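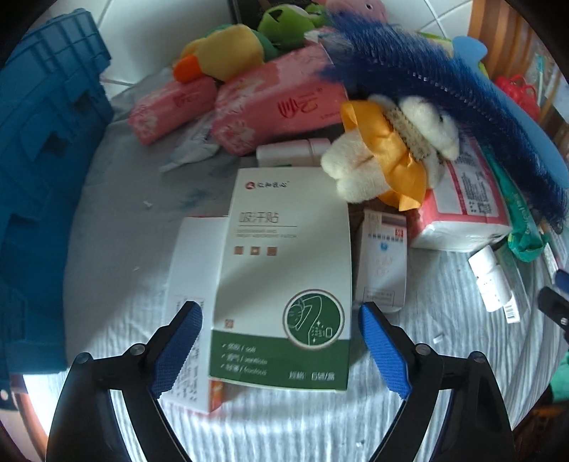 Small things on the bed, before packing

Galtley Travel Board > Packing and Luggage > What do you do with all the small things?

zineb_elouafi
Posts: 89
Posted 20 Aug 2026

Hello all. In September I go to Broltville for a language course, and I have started to lay out the small things on the bed. Clothes I can pack in my sleep. It is the rest which makes me trouble: tissues, sweat pads, the medicine box, a small bottle, the plush toy with the yellow ribbon (he comes with me everywhere, please no comments).

My suitcase is a Hindness, the cabin size, with only one inside pocket. Last time I put everything small in this pocket and I could not close the zipper. Should I take the things out of their boxes? And how many tissue packs is reasonable? I have the pink ones and also a pink-and-white one.

Zineb El Ouafi

pinyu_lam
Posts: 1,662

The box with 吸汗贴 on it is the sweat pads, yes? I would take them out of the box and put them flat in a zip bag. A carton like this is mostly air, and the pads can slide along the side of the suitcase where nothing else fits.

The medicine I would leave in its box. If you feel sick at night in a strange room, you want to read how many to take and not guess.

For tissues, one pack in the coat, one in the hand bag, the rest stay home. They sell tissues in Broltville too.

Mak
Posts: 800

I don't agree about the sweat pads. I took them out of the box one time and the bag opened in the suitcase. When I arrived they were stuck on a sweater. Keep the box and put socks around it.

And I would take all the tissues! They weigh nothing and they fill the corners. I had a cold for my whole first week there and the only shop near me closed early.

pinyu_lam

Mak, yours stuck because the bag was open – this is a problem of the bag. With a good zip bag I never had it in many years of travel.

Also "they weigh nothing" is how my sister arrived at the airport with a suitcase she could not lift.

Mak

A sister who cannot lift tissues has other things in her suitcase.

But fine. If Zineb has a good bag, she can use the bag. I still say box.

zineb_elouafi

Thank you both. Yes, it is the sweat pads. I think I will take half of them in a zip bag and leave the rest at home, the course is only 2 weeks. The medicine stays in the box, there I am convinced.

One more question, about the little bottle. Does it go with the liquids even when it is so small? And where do you put a plush toy? If I press him in the suitcase, the ribbon gets creased.

pinyu_lam

If there is liquid inside, it goes with the liquids, small or not. Close it well and stand it up if the bag allows.

The toy goes last, on top, face up. Put a soft T-shirt over the ribbon. I speak from experience with a rabbit.

Mak

Or carry him in the hand bag, with the tissues under him as a mattress. Then you have your tissues and Pin-yu cannot complain about the weight of the suitcase.

pinyu_lam

I can complain about the hand bag.

zineb_elouafi

He goes in the hand bag! I will try everything tonight and write here if the zipper closes.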